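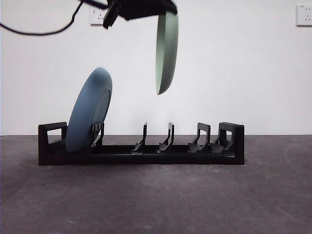 A pale green plate above a black dish rack.

Posted 6/10/26 by Nathalie Sutherland
Filed under: Roads and Traffic

The Township of Nornham has released its revised plan for the intersection of Palumbo Road and the county highway, and residents have until the end of June to submit written comments. I have read the plan in full, including the appendices, and I attended the information session at the library. The following remarks are my own and do not represent the position of the Palumbo Road Neighborhood Association, of which I am a member.

Those who drive the route daily will be familiar with the difficulty. Palumbo Road meets the highway at the bottom of a grade, on a curve, and the stop sign is partly hidden by the embankment on the north side. Drivers waiting to turn left toward Fosell must judge the speed of traffic they can see only briefly. The posted limit on the highway is 50 miles per hour. Very few vehicles coming down the hill observe it.

According to the township's report, 31 crashes were recorded at the intersection during the study period. Most involved a left turn. The report does not include incidents in which a vehicle left the road and was driven or towed away without a police report, and residents of the lower end of Palumbo Road can attest that these are frequent in winter. My own mailbox has been replaced twice. Neither occasion appears in the figures.

The first version of the plan, presented last year, called for a traffic signal. It was withdrawn after the engineering consultant, Kisance, advised that a signal at the foot of a steep grade would require advance warning lights and a longer stopping distance than the existing sight lines allow. The revised version proposes a single-lane roundabout, with the highway approach realigned slightly to the south and the limit lowered on both sides.

I support the roundabout. I was doubtful at first, having assumed that large trucks bound for the quarry would be unable to use it. The drawings show a raised apron around the central island which the rear wheels of a long trailer may cross, and the school bus route was tested on the same basis. The consultant's staff answered questions on this subject patiently and at some length.

There are, however, two matters which I believe the township should address before the plan is adopted.

The first is winter maintenance. The highway is plowed by the county and Palumbo Road is plowed by the township, and the two crews do not work to the same schedule. At present the result is a ridge of packed snow across the mouth of Palumbo Road on most mornings after a storm. Drivers must either stop short of it, where they cannot see, or push through it and hope to stop on the other side. A roundabout shared between two plowing authorities could make this worse. The plan states only that maintenance responsibilities "will be determined." They should be determined now, in writing, and the agreement should be attached to the final document.

The second concerns pedestrians. The plan provides a marked crossing on the east side, with a refuge in the middle, and no crossing on the west side. The bus shelter is on the west side. Anyone walking from the houses on Palumbo Road to the shelter would therefore be expected to go the long way around or, as is more likely, to cross where there is no marking at all. When this was raised at the session, we were told that the shelter could be moved. No location was offered and no cost was given.

The matter of detours deserves a brief mention. During construction, highway traffic would be sent through Fosell by way of the old mill bridge. The report estimates 3000 vehicles per day on that route. The bridge is narrow, the sidewalk is on one side only, and the turn at the far end is tight for anything larger than a delivery van. Residents of Fosell were not mailed a notice of the session, although they will carry most of the inconvenience, and I would encourage readers who have friends or relatives there to inform them of the comment period.

Comments must be submitted in writing and must include the sender's name and street address. They may be left at the township office during business hours or sent by regular mail. Comments made aloud at the information session were not recorded, and those who spoke should submit the same remarks again on paper if they wish them to be considered. A printed copy of the plan is available at the library's front desk and may be read there but not borrowed.

I have submitted my own letter, covering the points above. The township will publish its responses together with the final plan, and I will post the relevant pages when they become available.

Posted in Roads and Traffic | Leave a comment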